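How to play a horror game so that it still frightens you

Most advice on this starts with headphones and a dark room. Fine, do that if you like. I've sat in a dark room with headphones on and been bored stiff by Runiretti, a game that is meant to be so upsetting it comes with a warning longer than its opening level. The lights were never the problem. What follows is what I've found makes a difference, along with a few popular tips I'd drop.

Pick something short

Horror wears off. A monster is alarming the first few times it comes round a corner, and after that it's a traffic problem. Games that run to thirty hours have to fill the gap with crafting, shooting or collecting diary pages, and by the halfway mark you are doing chores in a haunted building. Look for something you can finish in an evening or two. Ralon takes me one long sitting, and its last twenty minutes work because I'm still a bit confused about the rules.

Turn off whatever helps you

Before you start, go through the options menu properly. Switch off the objective marker, the mini-map and any glow around items you can pick up. If there's a setting that makes the controller buzz when an enemy is near, switch that off too, unless you rely on it. Studios add these things after watching testers get lost, and I understand why, but getting lost is a large part of what you paid for.

Leave subtitles on if you need them, though check whether they include sound effects. Fimwood prints "footsteps behind you" well before you could hear any footsteps, which rather gives the game away. You can usually choose speech only.

Set the brightness once

You know the screen: a faint symbol, and an instruction to move the slider until you can barely see it. I don't trust it much. On my telly the recommended setting turns every corridor into grey soup. Set it, load the first dark area, and adjust it there until black looks black and you can still find a door. Then leave it alone. The temptation to nudge it up when you get nervous is strong, and it ruins everything.

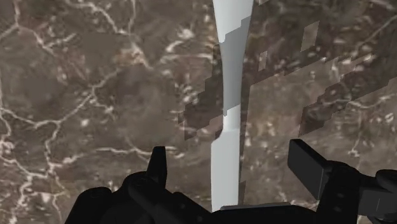
Play on normal

People who are keen on horror will tell you to play on the hardest setting. I disagree. Dying is frightening once. The second time through the same room you know where the creature stands, and by the sixth you're irritated with it. Hard mode in Athanasiadis sends you back past two locked doors and a conversation you can't skip. I can't think of anything less scary than hearing that conversation again.

Easy has the opposite fault, as you finish with a bag full of bullets. Normal is dull advice, but it's generally the setting the designers spent most time on.

Ration your saves

If the game lets you save anywhere, make a rule and stick to it. Mine is one save when I reach a new area and one when I stop for the night. Don't save before opening a suspicious door. You'll open it much more slowly.

Be choosy about walkthroughs

Getting stuck on a puzzle kills the mood faster than anything, so look up the answer after ten minutes or so. Find a written guide and search it for the name of the room. Avoid videos, where the little preview picture is nearly always the thing you were meant to be surprised by. Avoid the comments as well.

Things I wouldn't bother with

Heart rate monitors. I tried one, and spent the evening looking at my wrist.

Expensive surround sound. A cheap pair of headphones tells left from right, and few games ask for more.

Lists of the 200 scariest games ever made. Whoever wrote it hasn't played 200 of them, and the order is the same every October.

Waiting for the remake. It will have better hair and a map that tells you where to go. The old version is usually cheaper and, with the brightness set properly, still looks good enough to put you off going upstairs.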